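Orkden clothing drive moves to new hall, folding help wanted

2024-10-11

The winter clothing drive in Orkden has outgrown its old spot and is moving to the Zosau building on the east side, doors open at 8 a.m. Saturday. Bags can be left at the side entrance - not the front, the front stays locked for the dance school.

Last year's drive brought in 3,780 pieces. Organizers say they are already nearly halfway there, most of it kids' stuff and T-shirts. Coats are short. So are mens shoes, any size.

New this time: donors are asked to wash and fold at home before dropping off. Last December 88 bags came in unsorted and it took until after the holidays to get thru them. Shirts should be laid out flat on a bed or table, wrinkles smoothed, sleeves in, then folded to about the width of a magazine. No hangers please. Socks in pairs, tied or pinned.

Kütt, the bakery on the corner, is giving a free roll to anyone who drops off a bag before noon. The Stevia café has a collection box too, small items only - hats, gloves, scarves.

Sorting tables need people in the afternoons. There are 14 shifts open, two hours each, no sign-up fee and no experience needed. Sign the sheet by the door or just show up.

Not accepted: pillows, underwear that has been worn, anything damp. Blankets are fine if there clean.

Drive runs through the first week of December. Parking behind the building, enter from the alley.
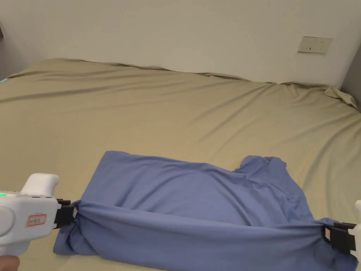 A blue garment spread out on a bed, still wrinkled, its near edge pulled tight.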